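Skermont Makers forum > Builds > Two-arm cell, fruit net job

gantry_moss
Jan 12, 2023
Right, update. Both arms on the rail now, tiles up, marbled floor down. Job is: ball into foam net, into basket. Left arm holds the net, right one fetches the ball. 269 tries logged since November, 119 good. Wrist cables still loop up higher than I'd like – need shorter conduit.
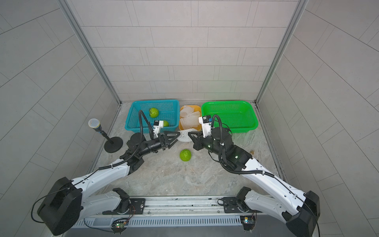

tinsnip62
Still say two arms is overkill. One arm and a funnel clamped to the floor, done in an evening. We did it that way at Malance and it never needed retuning.

gantry_moss
Funnel's fine if every net is the same. Mine arent. They flop, they fold flat, some stick to the next one. Want the grippers to cope with that.

oddbracket
With moss on this. But what are you using for the fingers? Bare plates slip on foam, I'd put rubber on.

gantry_moss
Bare for now. Rubber grabbed two nets at once when I tried it, so took it off again. Current routine is left picks up a net, holds it over the floor in front of the tray, right comes in open and stops close by.
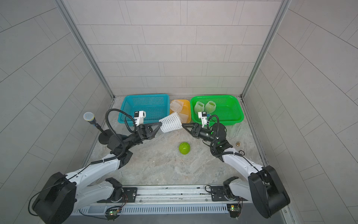

Then it waits 10 seconds before it does anything, which is my rubbish code and not the arms. Will fix that next, then teh grip force.

tinsnip62
10 seconds! Funnel.

oddbracket
Try the Lorente timing script, it's in the Nimerville thread. Cut my wait right down

gantry_moss
Ta, will look tonight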